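Community Halls Update: Care of Timber Floors and Furniture

From the Property Services Office, Drunanley and Islow Shared Facilities

Hall users and tenant groups are advised that the revised guidelines for the care of timber surfaces take effect in March. The guidelines apply to the Drunanley Hall, the Islow Reading Rooms and the upstairs meeting rooms at Dostport. They replace the sheet previously displayed in the kitchens, which should now be taken down and recycled.

The revision follows a condition survey undertaken by Hanneke Hendriks, who has advised the office on heritage interiors for a number of years. Her report found the floors to be sound overall. It also recorded a gradual dulling of the finish in the areas of heaviest use, particularly at doorways and in front of the servery, and attributed much of this to unsuitable cleaning products. Several of the sprays found in the cleaning cupboards contained silicone or wax, neither of which is compatible with the existing coating. A waxed floor cannot readily be recoated without sanding, and the older boards at Islow have limited thickness remaining for that purpose.

Routine cleaning of floors

Floors are to be swept with a soft broom or dry microfibre mop at the end of each booking. Sweeping should follow the direction of the boards so that grit is drawn out of the seams. Where marks remain, a well-wrung mop and the pH-neutral cleaner supplied by the office may be used. Steam mops are not permitted in any room. Buckets should be stood on a mat or tray, and spills wiped up at once with a dry cloth.

Low sunlight will often show up a pale sheen across the boards in the late afternoon. Groups sometimes report this as wear or as residue from mopping. Before lodging a maintenance request, please look at the same area from the opposite side of the room, or again after dark with the lights on. If the mark has gone, no action is required.

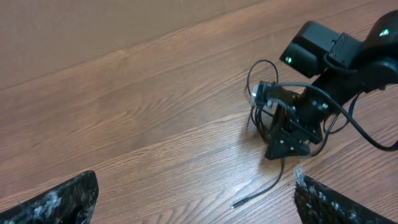
Furniture and equipment

All chairs and movable tables are to be fitted with felt pads. Replacement pads are held at each site, and the office has ordered 300 for distribution before the new guidelines commence. Tài Phí will visit each building to replace worn pads and would be grateful if chairs could be left unstacked on the mornings of those visits. Dates will be posted at the entrances.

Tables must be lifted when they are moved. The long tables at Islow require two people, and the large table in the Dương Room at Dostport requires three. Castors on hired equipment should be checked for embedded grit before the equipment is brought inside. Rubber-backed mats are no longer to be left down between bookings, as certain rubber compounds discolour the finish over time – the yellow rectangles near the Drunanley stage are a result of this practice and are considered permanent.

Tabletops call for somewhat different treatment. Most were finished with a hardwax oil, which wears more quickly than the floor coating but can be repaired in small patches. They should be wiped along the grain with a damp cloth and dried immediately. Methylated spirits, bleach and abrasive pads must not be used. Hot drinks should be placed on coasters, and craft or modelling groups using glue, paint or blades are asked to work on the cutting mats kept in the storeroom.
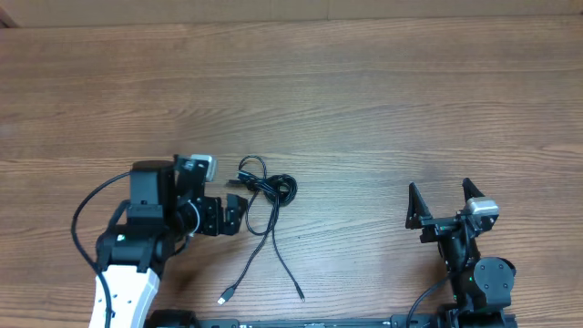 Adhesive tape is a recurring difficulty. Cloth tape and packing tape lift the oil when removed and leave a tacky line that attracts dirt. Low-tack painter's tape may be used on tables for the length of a single booking and must be taken up before the group leaves. No tape of any kind may be applied to the floors without written approval.

Recoating program

The Drunanley floor will be lightly abraded and recoated during the winter closure. The hall will be unavailable for 5 days, including curing time, and furniture will not be returned to the room until the contractor has confirmed that the coating has hardened. Regular hirers will be offered space at Dostport on the same terms. Enquiries concerning alternative bookings should be directed to Nhàn Doãn at the bookings desk.

A short demonstration of the approved cleaning method will be given at each site by Sorin Toma. Attendance is expected of at least one representative from every group holding a key. Printed copies of the guidelines, including a large-print version, may be collected from the Property Services Office.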